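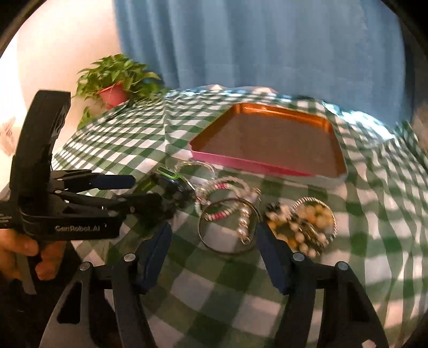

Unit 6: Sorting Small, Tangled Objects
Course handout, Introductory Manipulation Lab

Reading before the session: the Unit 5 notes on parallel jaws, and the error table from the Quintero exercise. Bring both. The lab opens at 7 and the task briefing is not repeated.

6.1 Purpose of the unit

Units 1 through 5 used rigid parts with known shapes. Each part had one obvious grasp, and a failed grasp left the part more or less where it had been. Jewelry does neither. A bead bracelet changes shape when touched, hooks onto its neighbors, and can leave the jaws while the neighbor stays in them. The unit uses it for that reason and because it is cheap.

The task is to move every piece of jewelry from the cloth into the shallow tray, one piece per grasp, using two hand-held grippers. The recorded demonstrations become the training set for the policy you will fit in Unit 8. Poor demonstrations cannot be repaired at that stage.

6.2 Terms

Piece: one item that would be sold as one item. A bracelet with two colors of bead is one piece.

Episode: one recording, from the start signal to both grippers being clear of the table.

Carry-over: a second piece lifted unintentionally with the first.

Regrasp: opening and closing the jaws on the same piece without having placed it. Up to two regrasps per piece are allowed. On the third, end the episode and mark it R.

6.3 Classes of object

Closed rigid rings. Metal bangles. The jaws can close on the band at any point that is off the cloth. A bangle lying flat offers very little height, and the pads will slide over it. Press one side of the band with the tip of one pad so the far side lifts, then take the far side with the other gripper. A bangle that crosses over other pieces should be moved first.

Elastic bead bracelets. Take them across two or three beads, never on a single bead. Round beads roll out of flat pads under load. If the bracelet is standing in an arch, approach from the side and close on the top of the arch.

Strands with spacers. Close on the beads. The spacers are narrower and the pads bridge over them without contact.

Wearable bands. The strap is soft and the display housing is stiff, so the band turns in the jaws when it is held by the strap. Hold it at the housing if you can reach it. If not, hold the strap and lower it slowly.

Heaps. A heap is not a class, but it has to be treated as one until it has been pulled apart. See 6.5.

6.4 Roles of the two grippers

Call them holder and mover. The holder pins or steadies. The mover lifts and places. The roles may be exchanged between pieces but not during a piece. Exchanging them partway through gives the policy two contradictory labels for nearly the same state, and last term this accounted for most of the unusable episodes in the Nitico set.

Keep the pads level with each other when the grippers work from opposite sides. Do not let the linkages touch. Contact between linkages shifts the calibration, and the shift will not be visible in the recording.
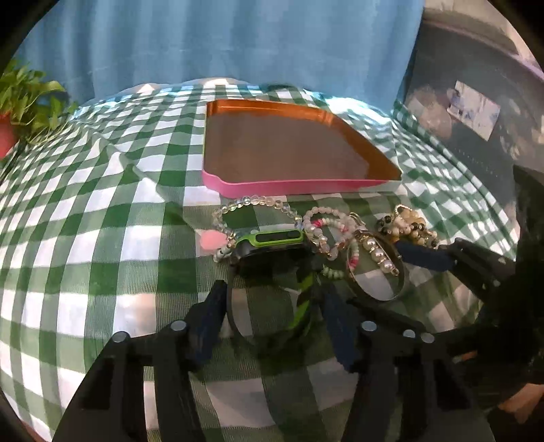

Nuanchan Paisan objected to the one-piece rule when the unit was first taught, on the grounds that two bracelets lifted together and placed together are still sorted, and that a policy forbidden from doing this will spend most of its time untangling things that did not need to be untangled. The objection is a fair one. The rule stays because the scoring script counts placements, and a double placement is recorded as a single one. Students who want to test the alternative may do so as their Unit 9 project, with a modified script.

6.5 Working order

1. Move free pieces first. A piece is free if no other piece lies on top of it or passes through it.
2. Next, move rigid rings that enclose or overlap other pieces. Lift straight up to the height of the tray rim before moving sideways.
3. Separate the heap. Holder pins the lower piece, mover draws the upper piece away along the cloth. Do not lift while separating.
4. Return to step 1.

If the cloth slides, stop and end the episode. Mark it C. Do not straighten the cloth and continue.

6.6 A note on the cloth

The checked cloth is part of the task. The camera's wide lens bends the pattern toward the edges of the view, and students sometimes ask for a plain surface. The checks give the position tracker features to follow. Plain cloth was tried on the Sturnska bench, and the track drifted whenever the gripper paused. Clear beads are harder to segment against a pattern. Allow for this in your error analysis.

6.7 Recording requirements

Each pair submits 40 accepted episodes. With five pairs the class set comes to 200. Expect to record roughly a third more than you keep.

Rearrange the jewelry between episodes. Do not rearrange it into a neat row. Leave the tray in its starting position for the whole block, then move it for the next.

Upload to the Jurninix folder by Tuesday. Episode notes go in the same folder as plain text, one line per episode, with the mark (accepted, R or C) and any carry-over.

6.8 Questions for the write-up

Which class had the highest regrasp rate, and does the rate change when the piece starts inside a heap?

Choose one carry-over from your own episodes. At what point could it first have been detected from the gripper view alone?

Propose a change to the pad shape that would help with bead bracelets. State what it would cost on bangles.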